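Findell Boards > Automation and Robotics > Rules, standards and good practice
Thread: House rules for handheld gripper work in people's homes

fenland_kit
Morning all. I've been asked to write a one-page set of house rules for our lot who go out with the handheld grippers and do domestic tasks (folding, tidying, putting the washing away, that sort of thing). We've got loads of written stuff for the arm in the workshop and next to nothing for a person stood in someone's bedroom with a gripper in their hand. Benedek Bakos wrote us a draft years back and it's mostly about trailing cables, bless him.

What I've got so far:

Written consent from everyone who lives there, including lodgers.
Letters, photos, prescriptions and screens put away before you start.
Jaw pads wiped between homes.
Stop after 30 minutes and rest your wrist.
No session with a child or a pet in the room.

What am I missing? And is 30 minutes daft?

mossop
Thirty is fine for folding. I'd drop it for anything heavy, wet towels especially, they're murder on the thumb. We did 9 homes in June and the only proper complaint from our own people was sore hands.

I'd also add a line about whose clothes they are. Consent to be in the house isn't the same as consent to handle somebody's knitwear with a pair of pinchy plastic fingers. We ask people to put out what they're happy for us to use and we don't go in the drawers at all.

tern_and_co
Agree on the drawers, disagree on people picking the clothes. If the householder picks, you get 100 T-shirts and not one jumper, and then everybody wonders why the thing can't cope with a sleeve. Knits are where the good practice really matters. They stretch, they catch, and you can pull a loop without noticing until it's too late.

What I tell new people is spread it out first, jaws open, come in low and get a proper fold of cloth between the pads. Don't nip at the surface with the tips. And if it snags, open up and stop, don't tug!

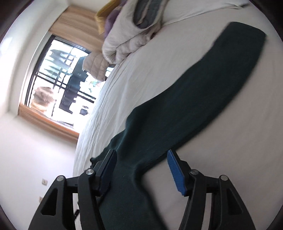 The other thing I'm strict on is where you work. A bed is lovely for big items, loads of room and a soft surface if you come down too hard, but you end up leaning over it and your back pays for it. I make people walk round to the other side. Bit of a faff in a small room, I know, but I've done it the lazy way and I was hobbling by teatime.

fenland_kit
Ooh, the snag rule is going straight in, thank you. Not sure about the walking round though, half the bedrooms we go in have the bed shoved up against a wall.

mossop
Then kneel! Or use the kitchen table. I still think you're wrong about the clothes, tern. If you need jumpers, bring your own jumpers. We keep a bag of charity shop ones and if one gets wrecked it's our problem and it goes in the rag bin.

tern_and_co
And then you've folded the same handful of jumpers in every house in the county. Might as well stay in the workshop. I'd sooner ask nicely for a knit and offer to replace it if we damage it. We've paid out for 4 so far and everyone was fine about it.

a_seneviratne
Anjana Seneviratne here, I look after home visits for Lekota. We do a bit of both. The household chooses, but our letter says beforehand that we'd like some woollens or knits and that they can say no on the day without giving a reason. Most people say yes if they've had time to think. It's being asked on the doorstep that makes them feel awkward.

Two more for your list, Kit. Look at what the camera can see past the job. Folks remember the desk and forget the window, and if it looks out on next door's garden then next door might be in it, and they haven't signed anything. We draw the curtains if anyone's out there, and put up with the worse light. And put things back how you found them, unless you've been told otherwise. If there was a pile on the bed, it stays a pile on the bed.

gantryman
Are we really writing rules for folding a cardigan? It's a hand tool. I used the Fenitz grippers for two years with no paperwork whatsoever and lived to tell the tale. Put "be sensible" at the top of the page and go home.

fenland_kit
I'd love to, but I've got new starters who've never been in a stranger's house for work, and "be sensible" means something different to each of them. One of them took his shoes off and the next one asked for a sandwich.

gantryman
Fair enough. Put the sandwich in.

mossop
Windows is a good one, we don't have that. Anjana, do you do anything about people changing their minds afterwards? We had a lady ring up a while after we'd been, quite upset, and we hadn't got a proper answer ready.

a_seneviratne
Yes, they get a card with a phone number and a visit number on it. They ring, they read out the number, and we take the whole visit out. They don't have to talk to whoever came round. I'd put the card on the list before the wrist breaks, personally.

fenland_kit
Right, card, windows, snags, woollens in the letter. I'm leaving the question of whose jumpers open until I've talked to the others on Iter, as they're the ones who'll be carrying the bag. I'll post the page here once it's typed up and you can all pull it to bits.

tern_and_co
Put my vote down as no bag.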